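14/10/2024

Workshop notebook, tabletop refinish, bench by the window

Started on the light tabletop this morning. It came back from the Perić job in April and has been leaning against the wall by the paint cupboard since then. Plan is to clean it, find out what the finish is, and get one coat of the Vornus satin on before the end of the week.

Wiped down first with a damp cloth and a drop of dish soap, then a second cloth with plain water, then dry. The cloth came away gray the first time and nearly clean the second. Left it an hour with the fan on low.

Finish test on the underside, back corner. Alcohol on a cotton swab, left for a minute: no softening, no stickiness. Lacquer thinner on a second spot: slight drag, no lift. So not shellac, and I doubt it is straight lacquer. I am treating it as a water-based poly until something says otherwise. The Fodance order sheet only says "clear, satin," no product name.

Species is still open. The color says maple or birch to me and I can't tell which from the face. Pale beige, wavy lines a little darker, some pink and honey in it. If it is veneer I have very little to sand into, so I am going to act as if it is veneer everywhere. No power sander on the top. Hand block only.

Grain direction matters more on this one than on the last two. The lines run on a diagonal and then sweep round in long curves, so there is no single direction that is "with the grain" over the whole top. They also bunch up tight in places.

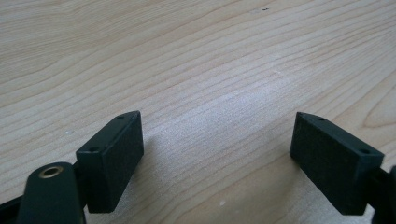 I marked out a test patch at the underside corner and tried 320 on the cork block, 40 strokes, light pressure, following the lines as near as I could. Dust was fine and white, all finish and no wood. Checked with the lamp held low and moved it across from both ends. Scratches even, no shiny spots left. Good enough.

Second patch with the gray pad instead of paper. Slower, and it skipped over the low spots. Going with paper.

Note on light: the satin throws back a bright spot under the overhead lamp and the grain in that spot goes almost white. It looks like wear and it is easy to go chasing it with the block. Move the lamp before deciding that anything needs work. I lost twenty minutes to this on the Grornley shelves.

Edges: skip them. Tape at the corner and leave the old finish alone on the edge itself. Break-through on an edge can't be fixed without color and I don't want to mix color for this.

Still to do

Sand the top, 320, one pass only. Vacuum with the brush head, then a tack cloth.
Check the lid on the Vornus can, it was hard to close last time. Strain before use.
First coat with the foam brush, thin. Let it sit overnight.
Scuff with the gray pad, second coat.
Weigh the can before and after each coat and write it here, I want the coverage figure for the next quote.

Shelf in the cupboard is down to 2 sheets of 320. Need more before the second piece comes in. Put it on the list by the door, along with foam brushes and the wider tape.

Whoever uses this bench tomorrow, please don't set cans or wet rags on the top, even with paper under them.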